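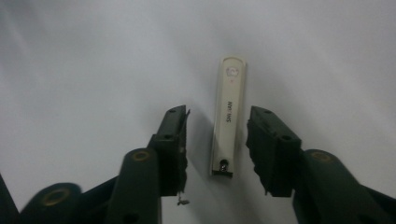 Handgreifer für die Werkstatt: zwei kaufen oder erst mal einen?

Parnari, 29. Juni 2019
Hallo zusammen, ich sitze gerade an der Planung fürs nächste Halbjahr und komme allein nicht recht weiter. Wir wollen Kleinteile greifen, Nagelknipser und Ähnliches, alles auf weißer Unterlage. Budget sind 800 Euro, der Greifer von Skivel kostet 400 das Stück. Zwei gingen also genau auf – aber dann bleibt nichts für Ersatzpolster übrig, und die sehen bei uns an den Kanten schon ziemlich ausgefranst aus.

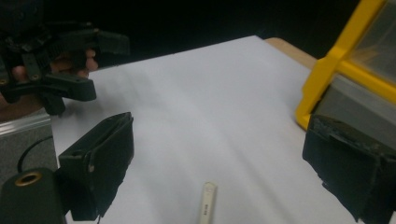
Lesezeit: 2 Minuten

Timgate
Schöne Frage, und willkommen in der Runde! Ich würde trotzdem beide nehmen. Wir haben im Februar erst mal nur einen bestellt und uns danach lange geärgert, weil der zweite ewig nicht lieferbar war (und das Porto kam natürlich auch noch mal dazu).

Heffernan
Da muss ich dir leider widersprechen, lieber Timgate. Einer reicht für den Anfang völlig! Polster kosten bei meinem Händler 17 Euro der Satz, und die braucht man öfter, als man denkt. Leg dir lieber gleich ein paar Sätze hin und warte mit dem zweiten Gerät.

Timgate
Polster kann man doch jederzeit nachkaufen.

Parnari
Danke euch beiden, das hilft mir sehr! Ich frage morgen mal an, ob Skivel beim Doppelpack einen Satz Polster dazulegt – sonst wird es wohl erst mal einer.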